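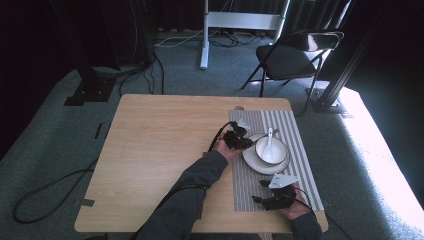
A bowl and saucer on a gray and white striped placemat

Placemat

A placemat, also called a table mat, is a flat covering laid on a table to mark and protect the space used by one diner. It lies under the plate or bowl and usually under the cutlery as well. Placemats are made from cloth, paper, straw, cork, wood, leather, and plastic. They are used in homes, restaurants, schools, and hospitals, either on a bare table or on top of a tablecloth.

Purpose

The main use of a placemat is to keep food, water, and scratches off the table. Hard mats with a cork or felt backing also give some protection from heat, although very hot pans are normally set on a trivet. A mat cuts down the noise of dishes on a hard surface and can keep a bowl from sliding.

Placemats also divide the table. Each mat shows where one person sits and how much room that person has. In formal settings the lower edge of the mat is lined up with the edge of the table, or set slightly back from it, and the mats are spaced evenly. Everyday use is looser, and mats are often put down only for the people who happen to be eating.

Shape and size

Most placemats are rectangles, wider than they are deep, and large enough to hold a dinner plate with cutlery on both sides. Round and oval mats are common on round tables, where the corners of rectangular mats may overlap. Wedge-shaped mats are made for the same reason. Smaller mats are sold for children, and narrow ones for trays.

A table runner differs from a placemat in that it lies along the middle of the table and is shared by all diners. A runner laid across the width of the table can serve two people seated opposite each other. A coaster is a small mat for a single cup or glass.

Materials

Cotton and linen mats are soft and can be washed with other table linen. They stain easily and may need ironing. Quilted mats have a layer of padding between two pieces of cloth.

Straw, rush, sisal, and bamboo mats are woven, braided, or made of thin strips held together with thread. Many of these cannot be soaked and are wiped or shaken clean. Bamboo strip mats can be rolled up for storage.

Woven vinyl mats are made from coated yarn on a loom. They look like cloth but can be wiped down, and they dry quickly. Stripes are a common pattern in woven mats of all kinds, as they can be made by changing the color of the lengthwise threads. The Hermans catalog of table goods listed 211 mats in its last printed edition, with woven vinyl as the largest group.

Hard mats have a core of pressed board or cork with a printed picture under a clear coating. They are often sold with matching coasters. Silicone mats bend without creasing and grip the table, and are widely used for small children.

Paper placemats

Paper mats are thrown away after one use. Diners and other low-cost restaurants use them in place of tablecloths, and many carry a menu, a local map, advertisements, or puzzles. Advertising space is usually sold to nearby businesses for a fixed period. The Burkero restaurant mats, printed in runs of 200, had puzzles on one side and the children's menu on the other. Paper mats with cut or embossed borders are sold for parties — these are meant to look like lace.

Care

Cloth mats are washed according to the fiber. Vinyl and silicone mats are cleaned with mild soap and a damp cloth. Mats are best stored flat, since a fold left in vinyl may not come out. Hard mats should not be left in water, which can swell the core and lift the coating at the edges.

See also

Coaster
Table runner
Tablecloth
Table setting
Trivet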